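Nemmont hand-held gripper, seen at the Trasberg open day

12/25/21
By Everaldo Magalhães

We use cookies to remember your settings and count visits. Carry on reading to accept, or change your choices at the foot of the page.

Trasberg opened its workshop to visitors this month and I went along mainly to try the Nemmont, the hand-held gripper they sell to people who want to teach a robot arm by doing the job themselves. You hold the tool, squeeze to close the fingers, and the camera on it records what the fingers are doing. The recordings are used later to train an arm fitted with the same pair of fingers. I had read the leaflet and wanted to know what the thing was like to hold for an afternoon.

The day was free but you had to book. We were split into small groups and each group had two turns at the benches, with a talk in between. The talk was too long and mostly about software I will never touch. The bench time was good. Staff showed the grip once and then left us to it, and they were happy to answer the same question several times over.

The tool weighs some 92 grams more than the version it replaces, according to the sheet they handed out. I never used the old one, so I can't say whether you would notice. After my first turn my wrist was tired, mostly from holding the tool level while reaching over things. The handle is a little fat for a small hand. The trigger is smooth and light, and you can close the fingers slowly without any jump, which matters a good deal when the thing you are picking up is easy to knock over.

The jobs were ordinary kitchen ones: pick up, carry, put down. Soft things were easy. I had expected the hard part to be small items, but I had more bother with steel. It is smooth and wide, and the curve means the pads only meet it properly if you come in straight. Come in at an angle and you feel the load go to one edge.

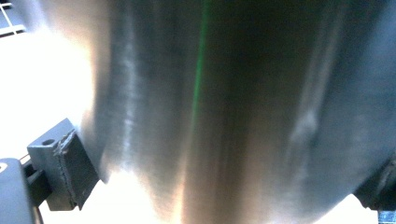
Araújo said that steel had been the worst of it for him too, and that he would want a longer go before trusting the grip on anything full. He also thought the glare would make trouble later on, when the recordings were used. The woman running our bench agreed that shiny surfaces were harder work and said they advise people to move their lamps before they start recording.

The black pads are the best part of the design. They have enough give that you don't have to squeeze hard, and Trasberg sells them as spares. I would buy a set with the tool. Changing one needs a small key, and the key is not in the box — a mean saving at this price.

The price is 3540 euros with the camera and case. The Ziltadeo, which I tried in March, costs less and is kinder on the wrist, but its trigger sticks and I gave up on it for anything delicate. For slow, careful work I would take the Nemmont. For long days of simple lifting I would still look at the Ziltadeo first.

Trasberg plans another open day in the new year. Book the morning if you can, as the benches were crowded after lunch and my second turn was cut short.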